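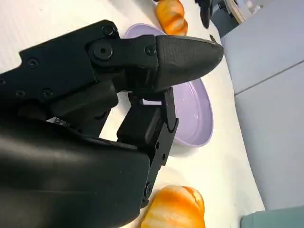
The order moving the workshop company to Nirthorpe came on one sheet of paper, and Captain Hongjun Cheng read it standing up in the corridor because the clerk would not let it leave the building.

From the first of the month the company would no longer belong to the brigade. It would belong to the division, along with every other workshop company, and the division would lend it out as needed. The brigade would keep a recovery section of nine soldiers and two trucks. Everyone else would pack.

"Who picks the nine?" Cheng asked.

"You do, sir," the clerk said. "By four o'clock."

Cheng walked back across the square. The company had 287 names on its roll, and he had commanded it for almost two years. He knew perhaps half of them well enough to say what they were good at. Sergeant Major Vonach knew the rest.

Vonach was in the stores with her sleeves rolled up, signing for gearbox seals. She finished the page before she looked at him.

"It's true, then," she said.

"It's true. Nine stay."

"Nine to do what?"

"Recovery. Tow it to the road and wait for division to come and get it."

"And how long do they wait?"

The order hadn't said. Cheng told her so. Vonach tore off the pink copy and gave it to the driver, who had been listening and now pretended to read it.

They did the list in her office with the door shut. It took longer than it should have. Vonach wanted to leave the best people, as they would be on their own. Cheng wanted to leave the ones with children at the school in Pranby, who would otherwise have to be moved in the middle of term. For the first five names it came to the same thing. After that they argued.

"Corporal Dacre can't reverse a trailer," Vonach said.

"He's got three kids in Pranby."

"I've got a niece in Pranby. She can't reverse a trailer either."

Dacre went on the list in the end, and a lance corporal called Imms went on below him, who could reverse anything. At ten to four Cheng carried it over himself.

The brigadier was in the clerk's office when he got there, looking for a stapler. He was a tall man who stooped in doorways out of habit, including the ones that were high enough.

"You think it's a mistake," the brigadier said.

"I haven't said that, sir."

"No. I did, though. I wrote four pages to division on the subject. I had a very polite answer." He found the stapler and tried it on the edge of a folder. It was empty. "They ran it through on the big exercise and it worked. Everything broken was fixed by the next morning. I asked how far the workshops had been from the brigades. Do you know what they said?"

"No, sir."

"Same field."

He put the stapler back in the drawer and took Cheng's list. He read all nine names and stopped at one of them.

"Isn't Dacre the one who put the trailer through the chapel fence?"

"Yes, sir."

"Well," said the brigadier, and initialled it.

Packing took most of April. The heavy lathes went first, on low-loaders, with a civilian firm called Venckus doing the lifting. Its foreman measured everything twice and wrote the figures on the back of his hand. Then the racking went, then the tyre cages, then the crates of small parts that had been in the loft since before anyone's time. One crate held track pins for a vehicle the army had sold off. Vonach had it marked for Nirthorpe all the same. She said she wasn't going to be the one who filled in the form.

Two days before the move a carrier broke down on the training area, up on the ridge where the track turned to chalk. It had thrown a final drive. In the ordinary way a fitter would have gone up with a new one on the back of a truck and the crew would have been home for supper. Now the new one was in a crate, and the crate was 100 miles away.

Cheng rang Nirthorpe. A major he didn't know took the details and gave him a job number.

"When will someone come?" Cheng asked.

"It's in the queue."

"It's my company, sir. I mean, it's my company that would be coming. Most of them are still here. I can see them from the window."

There was a pause on the line.

"Then they're not in my queue yet," the major said. "I can't task them until the first."

"And I can't?"

"You handed over tasking on the fifteenth. It's in the annex."

Cheng thanked him and put the phone down. He got the annex out and found the paragraph. The major was right.

He went out to the hangar, where Imms was sitting on an upturned bucket eating a sandwich. Dacre was beside him with a flask. Both trucks were parked behind them, washed.

"There's a carrier on the ridge," Cheng said. "Tow it to the road."

"Then what, sir?" said Dacre.

"Then stay with it. I'll send someone up with food at six, and somebody to swap with you at ten."

Imms wrapped the rest of his sandwich and put it in his pocket. Dacre climbed up into the cab of the first truck, on the driver's side, and Imms stood in front of the bumper and looked at him until he moved across.

Cheng watched them as far as the gate. Then he went in to find Vonach. She had the final drives written down by serial number in a green notebook, and there was one the inspectors had condemned in March that she had never believed was bad. It was under a tarpaulin behind the paint store. She already had her boots on.

"We can't task anyone," Cheng said.

"No, sir," she said. "Can you hold a torch?"

14 comments
52 shares

Enjoyed this story? Sign up to our newsletter and get new fiction by email every fortnight. You can unsubscribe at any time.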